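# The robot that wants to take your PC apart

I've spent a good part of my adult life hunched over open computers with a torch in my teeth, so when Olga Peñalver rang to say her firm had a kit that would do the hunching for me, I was on the train before she'd finished the sentence.
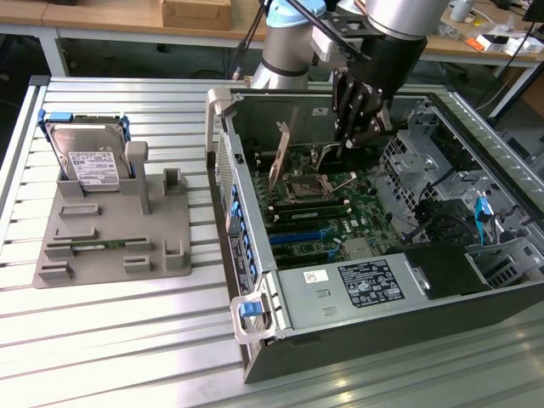
## What you get for your money

The kit is called Moker, and it's sold by Hekgate, a small outfit that Olga runs with her sister Nerea. You get the arm, a gripper, the slatted bench and a set of 3D-printed plates that hold the parts. It's aimed at refurbishers, college workshops and the sort of company that finds a few hundred old desktops in a basement and doesn't fancy doing them by hand.

The plate is the bit I fell for. It's a plain grey slab, and I nearly put my coffee on it, but every part has its own spot. A hard drive stands upright in its slot, blue caddy and all, and a memory module lies flat in a long groove with little raised blocks at either end. The arm goes to the same place each time, so it doesn't have to go rummaging. I asked Nerea how many versions they'd printed before they were happy and she said 67, in a voice that suggested I shouldn't ask about the first 66.

If your machines are an odd shape, you can send Hekgate your measurements and they'll draw you a new plate. That's included for the first 5 designs, and after that you pay.

## Memory is the tricky bit

I'd assumed the drives would be hard and the memory would be easy. Wrong way round! A drive is a nice big lump with flat sides. A memory module is thin, it sits in a tight row with its neighbours, and it needs a firm push at both ends without the board flexing underneath. Swapping one in a tower laid on its side means getting the fingers down past the power supply and the drive cage -- and there's not a lot of room in there, as anyone with scarred knuckles will tell you.

Moker is slow at this. I'm quicker, on a good day, with the right glasses on. But I'm also not much use after lunch, and I've never managed 12 machines in a row without dropping a screw somewhere daft.

Setting up a new case is done by moving the arm by hand to each spot and saving it. The software, Nieto, is clear enough that I had a simple drive move saved before my tea went cold. I did get lost in the menus when I wanted to change the grip force, which lives under "Tools" when I'd have put it under "Gripper". Small moan.

## What it won't do

It won't take the side panel off for you. It won't deal with thermal paste, and Olga was quite firm that processors are still a job for a person. Cables are a maybe. Hugo Goicoechea, who handles support, told me he tells customers to tuck or unplug any loose ones first, and the manual says the same in bold.

You'll also want a solid bench and a bit of clear space on every side. I wouldn't put one in a spare bedroom.

## Should you buy one?

At £2512 for a year's hire, with the plates and support thrown in, it's a fair bit for a one-person repair shop like mine. For a college or a busy refurbisher I think the sums look a lot kinder. Zorica Halilović has one on trial at Sason, where they clear out old office machines, and she's planning to keep it until January before she makes up her mind. Her main request is a second plate, so one can be loaded while the other's in use.

I'd like that too -- and a shorter route to the grip settings, please, Nerea.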